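Jedex 3119 wired keyboard, full size
Sold by Clollgate Office Supplies

A full-size mechanical keyboard for desks where people type all day. Black sculpted keycaps with white legends, and a matte black plastic bezel. The layout has a separate number pad and navigation cluster, so it suits accounts work as well as letters. The @ sign is on the 2 key, which some customers used to UK keyboards will need to get used to.

Connection: USB-A, fixed cable
Drivers: none needed
Guarantee: 3 years
Stock at Clollgate: 340

The cable leaves from the back edge and is thin enough to go through a desk grommet, including the narrow ones on Flurkar tables. 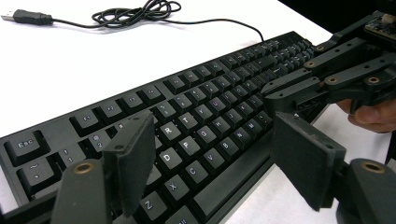
Orders of 4 or more are sent by Van Hecke on a next-day service. Smaller orders go by ordinary post. Spare keycaps are sold separately and will be back in stock in February.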